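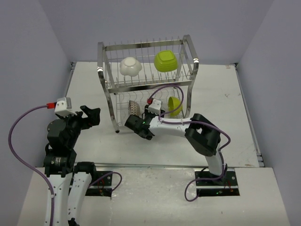

Slide 1. Two arms, one dish rack, four dishes.

Leave it up while people find seats. Speak slowly. At Nikport I did the first half in nine minutes and then had to pad.

Opening: I was asked to talk about good practice for shared robot cells. I said yes before I'd read our own rules, which at the time ran to 55 pages and included a section on the fax machine. What follows is the short version we use at Flerach now. It fits on both sides of one sheet, if you don't mind small type.

Slide 2. Cables.
Wrist camera cables get a service loop, and the loop gets checked with the arm at full reach and again fully folded. Purple cable, red connector, you saw it on the first slide. It goes over the elbow and down to the base, and there's a fair bit of slack in it. How much slack is the argument we have every February. The rule says enough that the connector never takes the load, and little enough that it can't hook the thing you're working on. A dish rack is made almost entirely of hooks. (Pause. Somebody usually laughs. If they don't, carry on.)

Slide 3. Approach speed.
Anything with wires, pegs or slots counts as an obstacle first and a target second. Slow down before the gripper crosses the outline of the rack. Our old wording was "take due care", and we found that every operator's due care was a different number. Write the number down. Tape it to the cell. 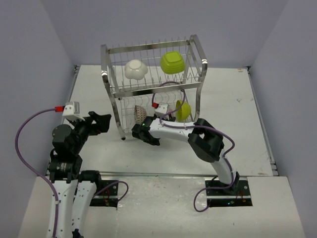

Who is allowed to reach in while the arms are powered?
No one is, including the person who wrote the rule. Press the stop, wait for the arms to settle, then move the bowl.

Slide 5. Two arms.
Decide which arm has the rack. The other one waits outside it until the first has left. Saleo lets you set this as a zone, Venter wants it done by hand in the script, and we have cells running both, so the sheet covers both. Badly, in the Venter case. I'm working on it.

Slide 6. Logging.
We went through about 400 incident notes before the rewrite. Most said "arm stopped". Ask for 2 things only: what the arm was meant to be doing, and what it was touching. People will fill in two boxes. They will not fill in 5, and I have the empty forms to show for it.

Skip slide 7 if short of time. It's the fax machine.

Questions. Repeat each one into the microphone, the back row never hears.

Notes last changed 2025-12-26. Check the sheet on the website matches before printing handouts.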